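Stilska Working Papers > Manipulation > Household and Shop-floor Tasks

4.2 Sorting soft headwear

Tidying caps by colour is a job most shops and many hallways need done, and it is harder for a machine than sorting boxed goods. A cap has one stiff part, the brim, and one soft part, the crown, and the grip has to suit whichever the fingers meet first. We therefore treat it as a separate task in the Grosura set, with 562 attempts used for training and 292 held back for testing. 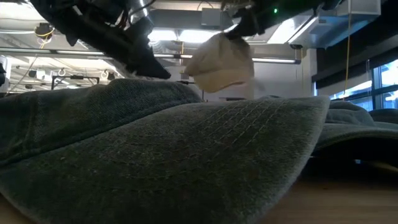 Figure 3. Cap sorting: a beige cap held by the crown, with further caps on the table.

A grip on the crown is easy to find but leaves the brim free to swing. A grip on the brim is firmer, though the fingers must first get beneath it, and a brim lying flat gives them little room. The Lito controller chooses between the two from a single view and does not revise its choice once the fingers have closed. An attempt was scored as complete only if the cap came to rest wholly inside the bin of the matching colour.

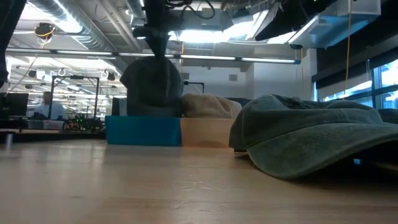

Release caused more trouble than lifting. Caps let go above the rim tended to catch on it by the brim, and the controller had no means of telling a caught cap from a settled one. Lowering the hand before opening it reduced such cases but lengthened the cycle. Nearly 700 further releases were run on the bin stage alone to set the height.

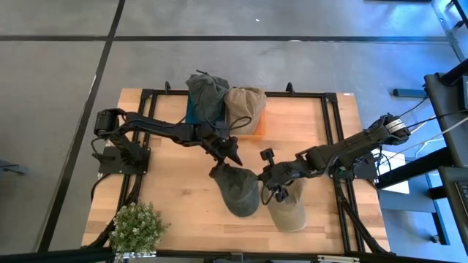

Using two arms shortens the work only where their paths can be kept apart. The simplest rule gives each arm one side of the table, but it fails when the items lie close together. With a green cap and a khaki one side by side near the front, the two grippers come down with only a small gap between them. In such cases Lito holds one arm back until the other has lifted clear, and the gain over a single arm is largely lost. On present results we would not call the task ready for unattended use in a shop.

Contact: Stilska manipulation group | Copyright Stilska | Back to top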